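Section 3: Good practice at the bottle-sorting table

Welcome to the part of the guide we enjoyed writing most. By now your arm is bolted down, powered and homed, and you're ready to let it near some real objects. The rules below are the ones we follow at Trakville and at the Tilimberg site, and they make a session run so much more smoothly!

3.1 Before you switch on

1. Wipe the tabletop and clear away anything that isn't part of the task. Pens, tape and mugs go on the shelf behind you.
2. Put the basket at the back-left corner, against the wall, with its handle slots clear.
3. Stand the bottles upright with their caps screwed down hard. Keep them well apart — 19 cm between neighbours is our minimum.
4. Check that the load limit in the controller is set to 800 g. Weigh anything you're unsure of.
5. Run your hand along the cable from the base to the gripper mount. It should follow the arm easily, with a generous loop at the wrist.
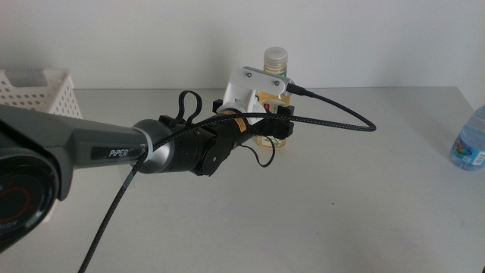
Fig. 3-1. Arm at the upright bottle, gripper open, cable looped out to the mount.

Note: The wrist loop looks untidy and every new operator wants to tape it flat. Please leave it alone. A full wrist turn uses nearly all of that slack.

3.2 Approach and grip

6. Start the approach from the front of the table with the gripper open. Speed stays at 3 on the dial until the bottle has been lifted.
7. Stop short of the bottle and look at it from two sides. From one side a gripper can seem perfectly lined up when it is well in front of the bottle or off to its right. Correct now, then move in.
8. Close slowly. Soft plastic bottles should dent a little and no more.
9. Lift straight up before you travel sideways.

CAUTION: Hands stay off the table from step 6 until the arm is parked. If a bottle falls over, press stop first and reach in second. This applies to supervisors too.

3.3 Placing in the basket

10. Bring the bottle over the rim and lower it as far as the basket allows before you release. Dropping it from height is the commonest fault in our Kultudmont logs, and such an easy one to cure.
11. Open the gripper fully, raise it clear of the rim, and only then move away to the right.
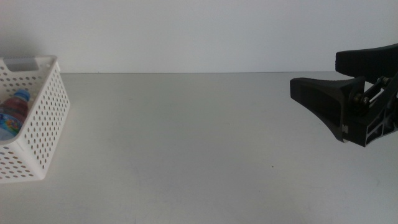 12. A bottle lying on its side in the basket is a good placement, as long as no part of it sticks out over the table. Leave it where it is and carry on with the next one.
13. When the run is finished, park the arm, press stop and write up the log sheet before emptying the basket.

Note: The Yaman checklist asks for 86 clean placements before an operator works unsupervised. Count only those done without a stop. It sounds like a lot, but you'll be surprised how quickly they add up — and how much you see in the later ones that you missed at the start!

3.4 Gripper check

Do this with the power off. Look over the bolts at the finger pivots and nip up any that turn by hand. Check the finger pads for cuts. Next full inspection: April.

Section last revised March 12, 2024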